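Part 3. Sorting and fitting the push buttons

Okay, so by now you have the Trundard enclosure on the bench with its lid off and the power nowhere near it. If any of that isn't true yet, go back to Part 2 and I'll wait. This part covers the buttons and their contact blocks, plus the labels, and it's the bit I enjoy most (I know, I know).

I wrote these notes for the garage ventilation panel I built at home, but they work for any small control box with round buttons on the front. My panel has a start button, a stop button and a couple of spares for later.

Before you start

You'll want a small flat screwdriver, the plastic nut wrench that comes in the Dislow kit, a pencil, some masking tape and a clean surface with good light. I also like a shallow tray for the parts. Contact block screws are tiny and they love a garage floor!

CAUTION: The panel stays unplugged for all of Part 3. Unplugged means the plug is out of the wall and lying where you can see it, switched off at the fan doesn't count. If your panel is hard-wired, stop and have an electrician isolate it.

3.1 Lay out the parts

1. Put down paper or a mat so nothing skates around.

2. Take the parts out of their bags one bag at a time. I did them all together on my first panel and spent a whole evening matching collars to buttons.

3. Put the parts for one panel in one tray. Don't mix in the spares yet.

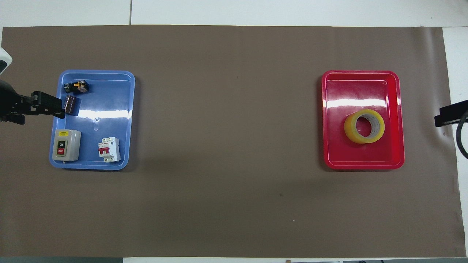 Fig. 3-1. Parts in the blue tray, including a black push button with its contact block.

4. Check each contact block for its marking. Normally open is NO, usually with terminals 3 and 4. Normally closed is NC, usually 1 and 2. Read the letters off the block itself and check them against the leaflet. Colors vary between makers, and I've been fooled by one before.

5. Press each button a few times with your thumb. It should travel smoothly and come back on its own. If it sticks, clean around the edge and try again, and if it still sticks, don't fit it.

Note: A stop button gets an NC block. That way a broken wire stops the fan, exactly as if you'd pushed the button. A start button gets an NO block. Please read that twice, I had them swapped on my very first try and stood there wondering why the fan would only run while I was holding stop.

3.2 Fit the buttons

6. Separate the button from its block. On the Dislow ones there's a little lever on the collar. Swing it over and the block comes away. If you have the Bastos type, you twist the collar a quarter turn instead.

7. Push the button through its hole from the front, with the gasket between the button rim and the panel. The gasket is easy to forget. It looks like packaging.

8. Line up the small notch at the top. If the hole in your enclosure has no notch, make a pencil mark at twelve o'clock and go by that.

9. Thread the nut on from the back by hand until it's snug, then give it a bit more with the plastic wrench. Stop when the button no longer turns. You can crack the collar if you lean on it, and then it's a new button.

10. Clip the block back on and tug it gently. You should feel no play at all.

11. Do the same for the rest of the row, and tape over any hole you aren't using so dust stays out until you have a blanking plug.

3.3 Test before wiring

Set your meter to continuity. Touch the probes to the two terminals of one block and leave the button alone. An NC block should beep, and it should go quiet when you press. An NO block does the opposite. Write the result on a piece of masking tape and stick it to the block, even if you're sure you'll remember.

My own habit is to press each button 18 times with the probes on. There's no science behind the number, but a flaky contact tends to show itself by then. I've had a single bad block so far, a Killberg from the bottom of a drawer, and it beeped happily for the first 11 presses before it started skipping.
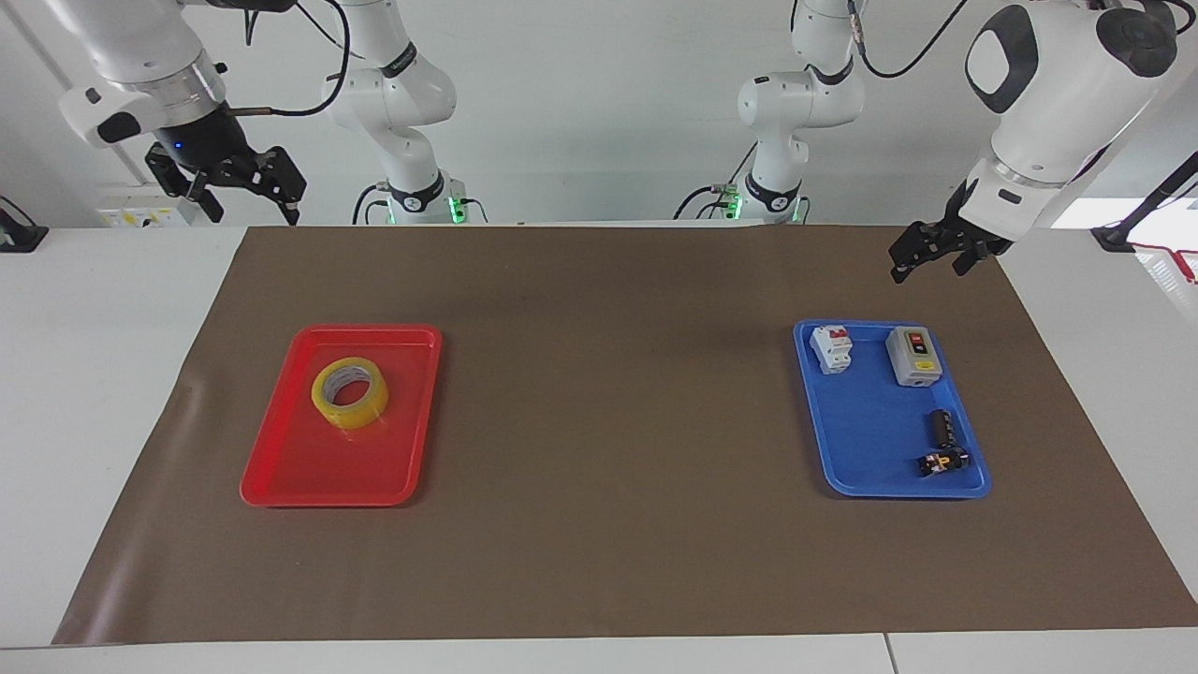 Berwyn Pugh wrote in to say I should have told people to test the blocks again after clipping them on, and the point is a good one. A block that isn't fully seated can pass on the bench and then barely move when the button is pushed in the panel. So:

12. With the blocks clipped on, repeat the continuity test from the front of the panel. If a block passed loose and fails now, take it off and reseat it before you blame the part.

3.4 Labels

Put them on last. Wipe the front with a dry cloth first, and keep each label above its button so your hand doesn't cover it. I print mine in plain capitals, START and STOP, nothing clever. The spares get a blank label for now.

CAUTION: Never label a button as an emergency stop unless it really is one, with the proper latching head and wired for the job. An ordinary stop button is just a stop button.

Leave the lid off when you're done, you'll need to get in behind the buttons in Part 4 to run the wires. Have the wire ferrules and the crimper ready for that one.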